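遥操作带教小贴士:厨房抽屉取放零食

2019年10月更新,Prudamow 厨房组内部整理,外面的朋友也可以拿去用。写得急,有错字见谅。

开录之前

台面先擦。亮面台面反光厉害,顶灯能调暗就调暗一档。
抽屉一个个拉一遍,卡的先上蜡烛油,蹭轨道两侧,来回推7下。比喷油干净。
零食袋别塞太满。满了手指插不进去,硬挤就爆袋,碎渣掉进滑轨,清半天。
地上的线往边上归一归,人戴着头显看不见脚下。
Fladon 手柄电量低于一半就换,别撑。中途掉线那条基本废了。

手把手拖动 vs 遥控

拖动适合:开抽屉、关抽屉、擦台面。力道直接传过去,新手一上午就会。
遥控适合:抓软包装。手把着胳膊拖,人的手老挡镜头,录下来一半是袖子。
两种别混在一个文件夹里!Patstead 那边混过一次,重录了将近200条。

抽屉

拉到底再伸手。半开的抽屉,手腕进去容易磕面板。
底层最难,胳膊要斜着下去,身体先退一点,给肩膀留地方。
拉手细的,两指勾,不要捏。捏容易打滑。
拉开后停一拍,再进行下一步。动作连太快模型学不到分界。

抓袋子

抓袋口封边那一条,别抓肚子。肚子里是气,一捏就跑。
先让袋子歪一点,再提。直上直下容易带倒旁边的。
手指合到袋口起皱就够了,再紧薯片全碎。
立着的和躺着的都要录,躺着的从短边下手。
同款袋子换着位置放,不然它只记得住那一个角。 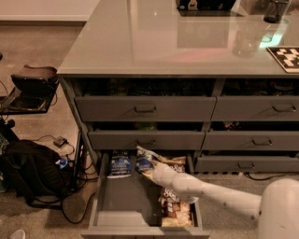 放回去

顺序反过来:先对准空位,降低,松手,手抬高了在往后退。
松手别甩。袋子粘手指就轻轻抖一下,录进去没关系,算正常动作。
关抽屉用手背推,推到听见响。

失败的条目

掉了就让它掉,捡起来接着录,别喊停。补救动作很值钱。
撞到柜子的单独放,文件名后面加 x。
Mamani 套件默认存2000条就满,满了不提示,直接覆盖最早的。我们录到2244条才发现,前面的没了。勤导出。

收工

手指套摘下来温水洗,盐和油积久了发滑。凉干,别用吹风机。
抽屉里碎渣用油漆刷扫,比抹布快。
袋子皱得不成样的就吃掉,换新的。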